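Radwan Television Credits File: README

Category: Datasets / Television and Radio
Reading time: 2 minutes

Summary

The Radwan Television Credits File records the opening and closing credits of drama serials broadcast by the regional station at Ploltumel. It holds 1295 episodes and 2716 performer entries. The present release is dated July 6, 2026 and replaces the February release in full.

Contents

episodes.csv - one row for each episode, with title, running order and length
performers.csv - one row for each performer, with all spellings found on screen
roles.csv - links performers to episodes and gives the character name as credited
notes.txt - corrections and open queries

Credits were copied by Hanna Stępień and Damian Jakubowski from viewing tapes and, where no tape survives, from printed listings. Every entry taken from a listing carries the value 2 in the source column. Uncredited appearances are left out unless a signed contract has been found. 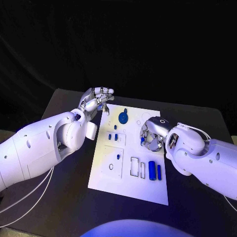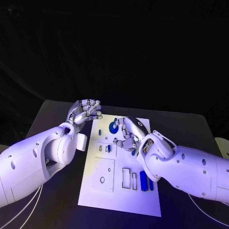
Printed listings are accepted as evidence for the harbour serial Fistosholm, for which few tapes remain. Pages should be sent as colour photographs, taken flat and from directly overhead, with the whole margin showing. A pale sheet is easiest to trim against a dark surface, and a black cloth behind the work is equally suitable. Handwritten changes to a cast list should be left as they are and mentioned in the covering message.

Known gaps

Series 4 of Flerkivia lacks closing credits throughout. Guest parts in that series are therefore taken from listings only, and character names may differ from those spoken on screen. Performers who changed their professional name appear once, under the later form - earlier forms are kept in the spellings column.

Use

The file may be copied for study and for programme notes. Please cite the release date and credit Kusum Nigam as editor. Corrections should be sent to Marianna Sadowski at the Radwan reading room, quoting the episode number and the spelling as shown.

Contact | © Radwan Television Credits File | Back to top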